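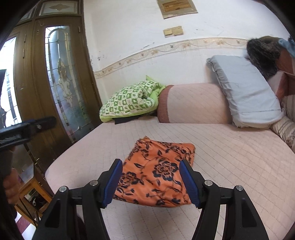 Household textiles are usually sorted in the waste literature by fiber and by product class, with the product class taken from the point of sale. A bedsheet is counted as a bedsheet until it is thrown away. The scheme works for sales records and for mixed collection bins, where the sorter sees the item once and has no access to its earlier uses. It works less well inside the home, where the same piece of fabric may be used as a curtain, a cover, a drop cloth and a rag in turn. Large printed cloths give the most trouble. The orange cloth in Figure 4, printed with large dark navy flowers, leaves and curling stems, lies folded on a bed, and neither the print nor the fold fixes its product class. A coder working from appearance alone could enter a cloth like it as bedding, table linen, a garment wrap or dress fabric that was never cut. In the first round of coding the two coders entered printed cloths under different classes far more often than plain ones, and most of the disagreements in the whole data set came from this group. The present section describes how the product class was replaced by a use state and how the use state was assigned.

4.2 Use states

A use state is the function an item serves in the home during a given diary week, as reported by the person who handles it most. It is recorded separately from the name the household gives the item. The two often differ. Several households in Crenshaw continued to say "the tablecloth" for a piece that had long been kept under the sink for spills, and the name was kept in the record because it helped in tracing the item from one week to the next. The use state in such a case is "cleaning," and the name stays as given.

The states are main use, guest use, cover, protective use, cleaning, craft supply, storage and exit. Main use means that the item does the work for which the household obtained it. Guest use covers items brought out only for visitors. Cover includes throws over sofas, beds, trunks and appliances when the aim is to change how the surface looks or to keep dust off it. Protective use differs from cover in that the item is expected to get dirty or damaged, as with a drop cloth for painting or a liner in a car trunk. Craft supply applies once the item has been set aside to be cut, whether or not the cutting has taken place. Storage applies only if the item was not used at all in the diary week and no other state could be given for it. Exit covers sale, gift, donation and disposal, which are separated in a second field.

The line between cover and main use needed the most revision. A bedspread is in main use on a bed. A length of printed fabric on the same bed is a cover if it was bought for something else and in main use if it was bought for the bed. The distinction depends on what the household remembers about the purchase, and memory of purchase is known to be weak for cheap textiles (Soler and Cordero, working paper). Where the respondent could not say why the item had been obtained, the coder entered "main use, uncertain" and the item was left out of the transition counts for its first state only. All its later transitions were kept.

4.3 Sample and diary procedure

The sample consists of 29 households in Crenshaw and Endness that took part in the Fluvside collection program and agreed to keep a textile diary for eight weeks. Recruitment was by letter to addresses already on the Fluvside pickup list. The sample therefore leans toward households that give textiles away on purpose, and the exit rates reported in Section 5 should not be read as rates for either town as a whole. Renters are present but underrepresented, and there are no student households, a gap that matters for bedding in particular.

Diaries were kept on paper. A phone version was tried in the pilot with the Hosum form builder and dropped. Respondents filled in the phone entries late, often for several weeks at one sitting, and the entries for different weeks then came out nearly the same. The paper diary asks for one page per week, completed on Wednesday, with a line for each item that was washed, moved, lent, cut, repaired or removed. Items that were not touched need no entry. At the start of the period the diary keeper and a member of the team drew up an inventory together, room by room, and each item was given a short tag number sewn in or pinned at one corner. Respondents could refuse the tag for any item. Refusals were concentrated in gifts and in items from a deceased relative, and these were tracked by written description instead.

Washing temperature was recorded where the respondent knew it. Most machines in the sample have a 30 °C program, and it was the usual choice for printed cloths of all fibers. Temperature was not used in assigning the use state. It was used as a check after the fact, since items in cleaning use tend to move to hotter washes or drop out of washing altogether. Where the diary showed an item in cleaning use but still washed with the good linen, the coder went back to the respondent. In most of these cases the state was correct and the washing habit had simply not changed.

4.4 Coding and agreement

Begoña Soler and Begoña Figueroa coded all diaries independently. Since the coders share a first name and initials would only separate them by surname, the coding sheets carry surnames throughout. Differences were settled in discussion, and where discussion did not settle them the item went to Gonzalo Sarmiento, who had not seen either code. His decision was final for the analysis, and the original codes were retained in the data file.

Agreement improved once product class was dropped. The improvement was largest for printed cloths, as expected from the problem described at the start of this section, and small for towels, where the two schemes give nearly the same answer. Agreement on storage stayed low. One coder read a weekly page with no entry as evidence of storage, while the other treated it as missing unless the diary keeper had marked the page complete. The rule adopted was the stricter one. A blank line on a page marked complete counts as storage, and a blank line on an unmarked page counts as missing. The rule lowers the apparent share of items in storage and raises the share of missing weeks, mainly in August, when several households were away.

Follow-up interviews were held with 22 of the households. The interviews were not coded for use state. They were used to ask about transitions that seemed out of order, such as an item passing from cleaning back to guest use. Transitions of this kind had first been treated as errors and removed. After the interviews they were restored. Respondents gave ordinary reasons for them: a cloth used for spills had been the only one large enough for the table when relatives came, or a stain had come out in the wash and the item had gone back to the linen closet. The idea of a one-way slide from good use to poor use, which appears in much of the older work on reuse, does not hold for these items, and a model that forbids upward moves will overstate how fast they wear out.

4.5 Limits of the record

Three limits should be noted before the results. The diary shows handling and does not show wear, so an item may stay in main use in a condition that other households would not accept. Sheena MacBrayne graded fabric condition at the start and end of the period for a subset of items, and those grades are reported in the appendix, but the subset was chosen for ease of access and excludes anything in active use on the day of the visit. The inventory also missed items outside the home, chiefly in garages on other properties and in vehicles. Finally, a cut item becomes several items. Each piece kept for use was given the parent tag with a letter added, and pieces thrown away at the time of cutting were entered as a single exit by area, estimated by the respondent. The area estimates are coarse and were not used in any rate.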